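Rule Five

by Muthoni Nzioka

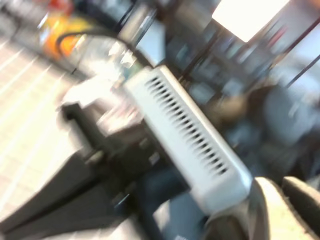

The white casing at the gripper, row of vents facing up.

The rules were printed on yellow paper and there were five of them. Stella Mutiso had written the first four in one evening, at her kitchen table, and she was proud of them. The fifth one was not hers. It came from Radomir Ionescu, and for the whole of August they did not agree about it.

Rule one said that no person puts a hand inside the line while the arm has power. Rule two said that the speed is set before the task and is not changed during it. Rule three said that every stop must be written in the book, also the short ones. Rule four said that a cable is to be treated as a part of the object.

Rule four was Stella's favorite. She had worked three years in the repair hall at Tritier before she came to Kenda, and there she had seen what a cable can do. A person who lifts a device feels the cable pull and waits a little. The arm does not wait. So the cable must be in the plan from the start, with its length and with the place where it wants to go.

Rule five, in Radomir's small handwriting, said: Somebody must watch.

"This is not a rule," Stella told him on the day he put it there. "A rule says what to do. Watch what? For how long? From where?"

"From the yellow line," said Radomir. "Until it is finished."

"And if the person is watching and sees nothing wrong?"

"Then the person has watched."

He was the oldest in the shop and he spoke English more slowly than the rest of us, although I am not the one to say this. I learned my English from a radio and from a box of manuals. When I came to Kenda I could explain a broken power supply very well but I could not order soup. Radomir was patient with me, and maybe for this reason I was on his side, quietly, before I understood what the quarrel was.

Our work was to sort old equipment. It came from offices and schools, and the arm picked it up piece by piece and put it where it should go. There was a contract with a company named Fendance, and in the contract was a sentence that our written practice must be "clear, complete and possible to check." Stella had this sentence on the wall over her desk. She said that the first four rules could be checked by anybody who could read the book. She asked how one checks that a person has watched.

"You ask them," said Radomir.

"People say yes."

"Then you ask what they saw."

I must tell now about the white one. It was a long device with soft edges, and along the top there was a row of narrow dark vents. I don't know why I liked it. It looked like something from a clean house. The arm took it by the end, the light finger over the top and the darker one beside it, and began the move, and I stood on the yellow line because it was my turn.

All was correct. The speed was the set speed. The cable was in the plan. I had checked it myself and written my name. And still I did not like it. I had a feeling in my stomach, like when a person on the stairs in front of you puts the foot a little bit too far forward.

I pushed the button.

The arm stopped. It was very quiet in the hall. Stella came out from her office with her glasses in her hand.

"What was it?" she asked.

"I don't know," I said.

She looked at the arm for a long time. She looked at the device, and at the cable, and at the numbers on the screen. Everything was as it should be. Then she gave me the book and the pen, and I stood there like a child at the blackboard. Rule three, also the short ones. There is a column with the title Reason and it is not allowed to be empty.

I wrote: I was watching.

I thought that she would be angry. She read it and took the book with her, and the door of the office stayed closed until lunch. Through the glass I could see that she was turning pages, and after a time that she had called Radomir in, and that he was sitting with his hands on his knees and saying very little, as he did.

Later he told me what she had been doing. She was reading all the stops since the beginning. There were 3,025 moves in the book by then, and for most of the stops the reason was good and clear: cable short, part slipped, wrong bin, light failed. But here and there, in different handwriting, was a reason of another type. "Did not sound the same." "Wanted to look again." One was from Rosemarie Hamann, who had left us in spring, and it said only "No." Stella had signed every page at the bottom. She had not remembered any of these.

"Did they find something, those times?" I asked him.

"Two times yes," said Radomir. "The other times, no."

"So she is right."

He thought about it. He always thought so long that you believed he had forgotten the question.

"She asked me how long a person can watch well," he said. "I told her, not so long. An hour is too much. She wrote it down."

The new paper came at the end of the week. It was also yellow. The first four rules were the same as before, every word. Rule five was now the longest:

One person stands at the yellow line for the full time of the move and has no other task. This person changes every 20 minutes. This person may stop the arm without giving a cause. The stop is written in the book.

Under Reason, in the new book, there was a small box that one could mark. Beside the box was printed: Watching.

Radomir read the paper with his finger under the lines. He said that his had been shorter. Then he went to get his coat, and Stella took the tape and hung the page at the height of his eyes, which for me is a little too high.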